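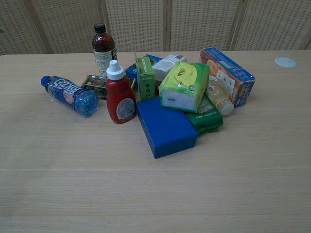

Figure 3. One of the cluttered tabletop arrangements used in the grouping study, seen from the chest camera.

4.2 How the arrangements were made

We spent a good deal longer on the arrangements than we had planned to, and we think the time was well spent, so we hope the reader will bear with us while we go through it. In our first round of trials at Pillstead the items were set out by the same person who had written the grasp planner (the second author, Anas Ouazzani, who is happy to be named here), and when we looked back over those layouts we could see that he had been kind to his own software. Bottles stood upright with plenty of air on every side, and boxes lay square to the table.

For the main study we asked colleagues who had never seen the planner run to set out the groceries instead, with only one instruction, namely that the items should be gathered close enough that most of them touched a neighbor. The result is a set of 309 arrangements, and they are wonderfully awkward. In Figure 3, for instance, a tissue pack rests tilted on top of a green foil pouch, and a blue flat box toward the back can be seen only in part. Clear bottles lying on their sides were also common, and there are two of them in this arrangement, one with a blue cap and one with a white cap.

Each arrangement was viewed once from chest height before any motion was planned. We settled on this height after Nerys Parry pointed out that a view from straight overhead, which we had used in our earlier work on the Brukberg shelves, gives away far too much about which item is lying on which. From the chest the planner has to work out the order of removal from partial outlines, much as a person standing at a kitchen table would, and this is the ability we most wanted to measure.

4.3 Choosing the first item

The planner, which we call Allow, scores every visible item by how much its removal is expected to disturb the rest, and then picks the lowest score. We compared it with Sang, our older method, which simply picks the nearest item it can reach. Allow chose a first item that came away without moving any neighbor in 249 of the arrangements. Sang managed the same in some 107, and we should say in fairness that it was never designed for piles.

Most of the remaining failures with Allow had to do with soft or see-through packaging. A foil pouch has no firm edge for the outline step to hold on to, and a clear bottle tends to take on the color of whatever is printed on its label or lying behind it. We return to both problems in Section 5, where we try adding a second view from 2 hand widths to the left, and where the news is rather better for the bottles than it is for the pouches.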